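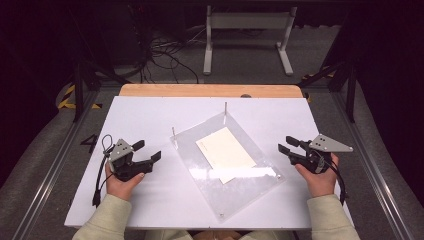

Equipment Planning Gallery: Clear Sheet and Card Handling

Posted November 7, 2024 by Giorgia Rinaldi, Serra purchasing

Remo asked me to put the gallery up before the budget meeting so people stop arguing from the Prukik brochure. I have read the brochure. It shows a robot arm putting cardboard boxes on a shelf, and we don't make cardboard boxes. We put cards behind clear covers for display stands, and the covers bend, shine and slide around. Anyone who wants to spend money on automating that should look at the work first.

The quote on the table is for two arms, two grippers, a controller and what Prukik calls "integration." I asked what integration includes and got back a page with a lot of arrows on it. Oldřich Murín thinks the price is fair. I think the price is fair for the parts that have a price next to them.

What I want settled before we sign

Gripper fingers. Prukik lists the grippers as one line and the fingertip pads as "consumables," with no unit cost and no life. Nazareno got a figure of 2000 cycles over the phone. Over the phone is worth nothing to me. I want it in the quote, along with what surface it was measured on, since a number from cardboard tells us very little about acrylic. If the pads are a custom part, I also want to know how long they take to arrive.
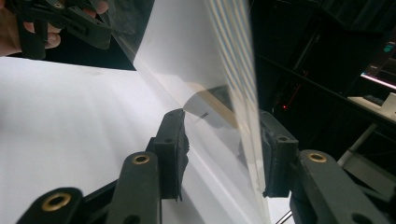
Clear sheet bending up between the rubber pads. Note the rough inner edges on both.

Rubber is cheap. Stopping the line to change it isn't, and neither is a cover with a scuff on it. Cinzia Caputo's people reject a cover for any mark that shows at arm's length, so the pad that holds best may well be the one we can't use. Softer pads, harder pads, a different shape: all of these were offered to me as options and none of them was priced. I have put in a line for 6 spare sets in the first year, and it's a guess. Somebody please give me a better one.

Seeing the sheet. Look at how much light comes off the plastic, and how much of what is behind it shows straight through. Prukik's camera package is described as suitable for "a wide range of materials." Fine. Is clear film in the range? I asked in September and I'm still waiting for a yes or a no. If we end up needing different lights or a different camera, that cost belongs in this year's plan and shouldn't turn up next spring as a surprise.

Bending. A flat rigid plate is one job and a thin sheet that curves when you pick it up is another. The quote treats them the same. Onovau, who bid lower, at least admitted they would have to try it before promising anything. I like that better than confidence, though they also want to be paid for the trial.

Two hands. Everyone assumes we need two arms because people use two hands. Maybe so. Before we pay for the second arm I would like to see a price for one arm and a decent fixture, with pins to locate the tray. Remo says the fixture would have to change with every product. He may be right, but we have had the same tray sizes for as long as I've been here, and a fixture doesn't need a service contract.

Cables and floor space. Small stuff until it isn't in the budget. Wherever there is a wired gripper there is a cable hanging off it, and cables wear. Guarding, floor marking, cable routing and power are all listed by Prukik as "customer supplied," meaning us. Nazareno Fabbri is getting a price from Lota for the rails and guarding. Until it comes in, treat the total on the cover sheet as unfinished.

What I would agree to now

A paid trial on our own material, 1000 parts, with our rejects counted our way. Mixed sizes, straight from the normal stock - no hand-picked flat ones. Whoever runs it tells us how many times a person had to step in. If that goes well I'll happily move the full amount into the plan, and if it goes badly we have spent a small piece of it.

I would also hold back 10 percent of the purchase price until the thing has run a full month on the floor. Prukik doesn't like this. Oldřich says every supplier grumbles at it and then signs.

Corrections and missing prices to me, please, with the document attached. Forwarding me the brochure again doesn't count.

Filed under: Equipment, Budget, Handling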